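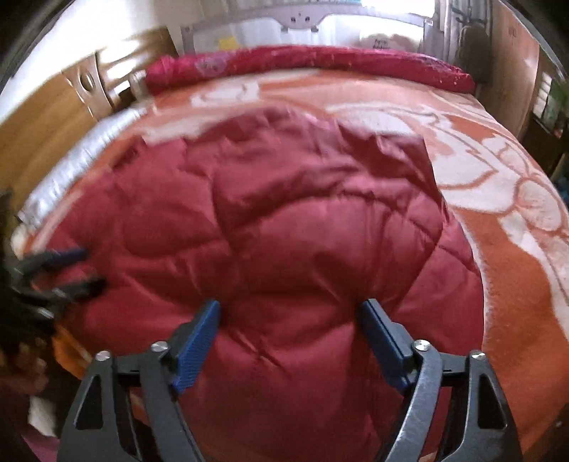
Dark red quilted puffer laid out on a bed.

Findura High's Nikzad breaks school javelin record at Janjua Invitational

16/04/2026

Findura High School junior Zohreh Nikzad set a school record in the girls' javelin at the Janjua Invitational, throwing 44 meters on her final attempt to win the event. The old record had stood for 17 years.

Nikzad was sitting third going into the last round. Her opening throw landed flat and was not measured, and she passed up a longer run-up that she had been trying in practice. She went back to the shorter approach she used as a sophomore and moved ahead of both Clavuda throwers with the last throw of the competition.

"I wasn't thinking about the record at all," Nikzad said. "I knew what I needed for second and I figured I'd be happy with second. Then the official read it out and I asked him to read it again."

The win was worth 10 points to the Findura girls, who finished second in the team standings behind Clavuda. It was their best finish at the invitational since the meet moved to its current site. Clavuda led from the opening field events and was never caught, taking the sprint relay, the long jump and both hurdle races.

Findura picked up most of its other points in the distance events. The Knights of the middle of the pack last season, as one local column called them, got a strong run from their seniors in the mile, where two of them placed, and a freshman making her varsity debut came from well back to finish fourth in the two-mile. The pole vault was delayed by a shifting crosswind and ended after most of the teams had left the infield.

Wind was also a factor in the javelin. Throwers in the first flight had it behind their right shoulders, and several early attempts stalled and dropped outside the sector. By the time the finalists were called back it had eased, and four of them improved on their best marks of the day.

Nikzad came to the event late. She played softball in middle school and joined the track team as a freshman, when she was entered in the shot put and the discus. She tried the javelin at the end of that season and placed low in her only meet. Last year she reached the Taltavura Conference final and finished just outside the medals.

The coaching staff spent the winter on her footwork. Much of that was done indoors with a weighted ball thrown into a net, since the gym has no room for a full approach and the outdoor runway was under repair until early spring. The new surface was opened shortly before the first home meet.

"It's a boring winter for a javelin thrower," Nikzad said. "You do crossovers up and down a hallway. I did a lot of crossovers."

The previous record holder graduated before the current team's coaches were hired, and her name is still on the board outside the gym. The athletic department said the board will be updated at the end of the season along with any other records that fall this spring. The girls' triple jump mark could be next, with Findura's top jumper coming close to it in each of her last few meets.
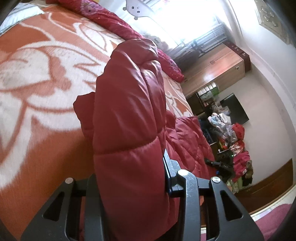 On the boys' side, Findura finished in the lower half of the standings. The team was without its top sprinter, who is out with a sore hamstring and is expected back for the conference meet. The boys' best result was a third place in the high jump, cleared on a final attempt. Their relay team was disqualified after an exchange outside the zone, a call that was reviewed and upheld.

Clavuda also won the boys' team title. Its distance runners swept the top places in the two-mile, and its discus thrower won by a wide margin.

The Taltavura Conference championships will be held at Clavuda next month. Field events start in the morning, with running finals in the afternoon. Entries are based on marks from the regular season, and Nikzad's throw puts her first on the conference list in the javelin. The next thrower behind her is a Clavuda senior she has not beaten in a conference final.

Findura has a home dual meet before then, which will be the last for the senior class. Seniors and their families will be recognized on the track between the field events and the first race. Admission is free for students and the concession stand will be open. Parking at the stadium lot is limited during the afternoon pickup period, and visitors are asked to use the lot behind the tennis courts.

Nikzad also plans to compete in July at a summer throws meet open to high school athletes. She said she has not decided whether to enter the discus there as well.

Full results from the Janjua Invitational are posted on the athletic department's page. Corrections to splits or field marks should be sent to the meet office by the coach of the athlete's team.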